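Two arms and a laundry basket: teach by leader arms or by hand guiding?

Reading time: 5 minutes
Print this thread | E-mail this thread

gretcombe_lab
I hope this is the correct section. I am writing for our small group in Gretcombe. We try to teach a pair of arms to take clothes out of one fabric bin, sort them and put them into another one. Each arm has a simple two-finger gripper and there is a camera at each wrist, plus one fixed camera which looks at the whole table.

Until now we show the task by remote control. The operator holds two small leader arms and the big ones copy the movement. In October we reached 107 demonstrations. The policy we trained on them can pick up a sock or a hat quite well, but with a shirt or anything large it closes the fingers on air, or it takes two pieces together and drags both.
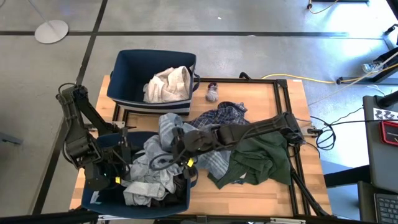
My colleague says the problem is the operator, who is me. I have to look at the screens because the table is too far to see well, and so I am slow and I make many small corrections. He would like that we stop the leader arms and move the real arms by hand, with the motors in the soft mode. I am not convinced. What do you use for cloth?

Efthymia Tzanetos

dillum_dave
Hand guiding every time for me. You feel when the finger touches the table. With leader arms you feel nothing unless you paid for the force feedback version, and I bet you didn't. I did tea towels this way in one winter and it was fine.

gretcombe_lab
No, we have no force feedback. But if I guide by hand, my own hands and sleeves will be in the wrist camera all the time. Then the robot learns from pictures with me in them, and later I am not there. How did you solve this?

dillum_dave
Replay. You guide once, record only the joints, put the cloth back how it was, and let the arm replay the movement alone while the cameras record.

manolis_v
Sorry Dave, but "put the cloth back how it was" is for me the whole difficulty. With a cup you can do it, you draw a circle on the table. A shirt thrown on a table never falls two times in the same way. A tea towel which was folded flat maybe yes. A heap in a bin, I don't believe it.

I am with Efthymia in this, stay with remote control. But I think the count is too low and also the task is too long. How long is one demonstration?

gretcombe_lab
It depends how full is the bin. The short ones are 100 seconds, the longest was 298 seconds and at the end my shoulders were hurting.

manolis_v
Then there is your problem, I think. You have everything in one recording: reach in the bin, pull, lay down, decide, carry, drop. Cut it. Make recordings where you only take one piece out and lay it on the table. Then others where the piece lies already on the table and you only lift it and put it in the bin. We did this at Petridis with bags of bread and the difference was very big. My full name is Manolis Vasilakis if you want to find the old thread, it is under the archive from before the forum moved.

One more question. Where do you take hold of the garment, in the middle or at the edge?

gretcombe_lab
Wherever it is easy, to say the truth. Mostly the middle, where the cloth stands up in a fold, because the two fingers can go at both sides of it. The edge lies flat on the wood and I am afraid to push the fingers into the table.
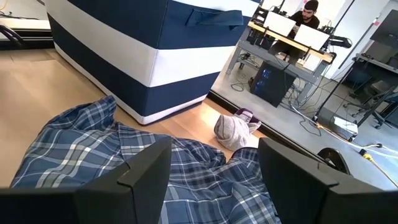
When I am above the piece, I go down slowly, stop, open a bit more, go down again. In the recordings these stops are everywhere. I have read somewhere that the policy can learn to stop also, and then it stays there for ever. We have seen this two times with the plaid piece: the arm waits over it and nothing happens.

manolis_v
Yes, this is exactly the stopping problem. Cut the pauses from the data before training, every part where no joint moves. It takes a short script. And keep the middle grip, but please decide it and do it always. If you take the middle in one recording and the collar in the next, the robot goes to a place between the two, and there it finds nothing.

softfingers
I don't agree fully with "always the same". If all demonstrations are perfect the robot doesn't know what to do after a miss. I make a bad grip on purpose in some recordings and then I show how to recover: open, go up a little, try again. Otherwise the first mistake is the end.

manolis_v
OK, recover from a miss is good. I was speaking of where you aim.

dillum_dave
You're all making this hard work. Has anyone asked whether the leader arms are the same size as the big ones? Mine weren't and every small twitch came out double.

gretcombe_lab
They are smaller, yes. I didn't think of this. There is a scale setting and I never touched it, so I will look tomorrow morning.

About hand guiding, my colleague still wants to try it for only one thing, the gripper pushing down at the edge of a flat cloth. I said yes if he does the replays himself.

softfingers
Put a thin soft mat under the cloth for that. The fingers can press a few millimetres and nothing complains. But then leave it there for the real runs also, the colour changes what the camera sees.

gretcombe_lab
Good, thank you. Our plan now: cut the task in two, remove the pauses, aim in the middle, and some misses with recovery. I would like to have 200 short demonstrations before we train again. The big pieces first, the socks can wait. I will write the result in this same thread, so please don't close it.

manolis_v
Write also the bad results please. And rest your shoulders!

Related threads
Leader arm drifts after it gets warm
Wrist camera cable keeps catching on the elbow
Which foot pedal for start and stop of recording?
Gillgate meet-up: who brings an arm?
Removing still parts from joint recordings, script inside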